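Room acoustics, part two: the small shop problem

March 1, 2018

The unit in Flandville has hard plaster walls and a flat ceiling, and speech in it was tiring to follow. I spent two evenings there with a borrowed sound level meter and a laptop. The notes below continue from the first post.

Method

I used a swept sine from one loudspeaker at 80 cm above the floor, with the meter at seated ear height. Farah Subramaniam ran the sweeps while I moved the microphone. Each position got three sweeps, and I kept the median. The worst band was 472 Hz, with a second, narrower peak at 344 Hz. Both sit well inside the range of a normal voice.
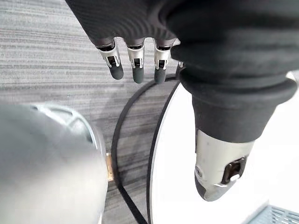
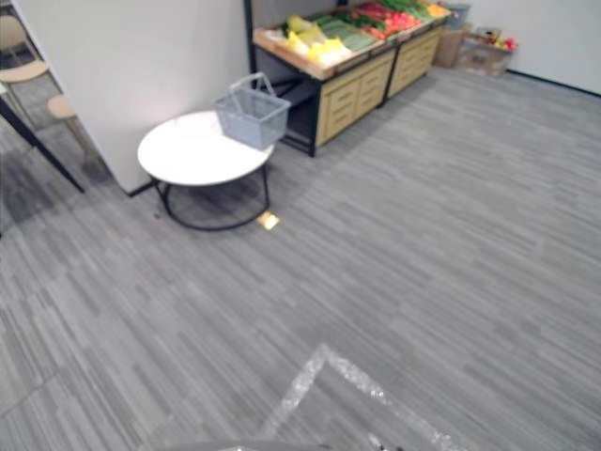 Carpet tiles and the white coffee table.

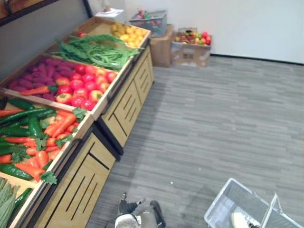 Treatment

Carpet does very little at these frequencies. It takes the edge off footsteps and the top octaves, and people then assume the room is finished. I hung Wedel panels on the rear wall with a 45 mm air gap — the gap matters more than the facing cloth. The 472 Hz band came down enough that I stopped noticing it. The 344 Hz peak moved slightly and stayed.

Still open: the ceiling. I have a quote from Cukora for baffles and will repeat the sweeps in April if they go up.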